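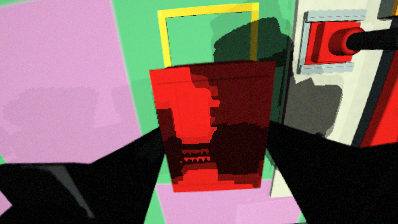 *A red cup held between two gripper fingers in a computer simulation.*

## Why Did the Robot Drop the Cup?

A gripper holds a cup by squeezing it from two sides. The squeeze makes friction, and friction stops the cup from sliding down.

At Fodel, a simulated robot arm ran the same lift 200 times. In 8 of those runs, the cup fell. The fault was in the force setting - it was too low. The fingers touched the cup but did not press hard enough.

More force is not always safe. A real cup can crack, and a real finger can get pinched. Engineers set 2 limits: a lowest force and a highest force. If the force goes outside them, the arm must stop.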